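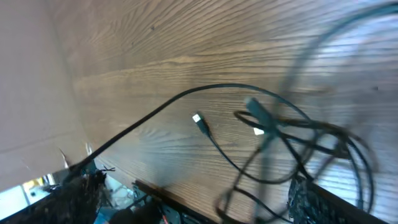 About Stimberg

Stimberg tests and certifies water meters for small towns and rural supply districts. We check that a meter reads within its stated limits at low, normal and high flow, and we issue a signed report for each unit. We do not sell meters and we do not install them.

The company started as the calibration department of Clostesard, a pump maker, and became a separate business when outside orders passed the department's own workload. The original gravity tank is still in service. It feeds the low-flow bench, where a steady head matters more than volume. The two larger benches run on recirculated water and compare each meter against a weighed quantity.

What we test

Residential meters make up most of the work. The standard batch is 100 units. Smaller batches are accepted but are scheduled after full ones. Current contracts cover 57 districts, and the archive holds test records for every meter received under them, sorted by serial number.

Meters removed from service are tested as received, before any cleaning. A second test after cleaning can be ordered separately. Please drain the units and cap both ends before shipping. 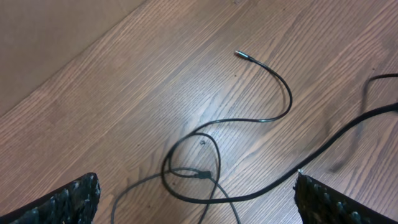 Haiyan Jin writes that the as-received figures were what her district needed to set a replacement schedule, and that she would have liked the low-flow results on the first page of the report. They have been printed there since August.

Locations

Receiving and residential testing: Czarnecka building, Unit 253. Deliveries until 3:30 p.m.
Large meters and records: Bunero yard, Gate 515. By appointment.

Report copies are sent to the address on the original order unless the district asks for a change in writing.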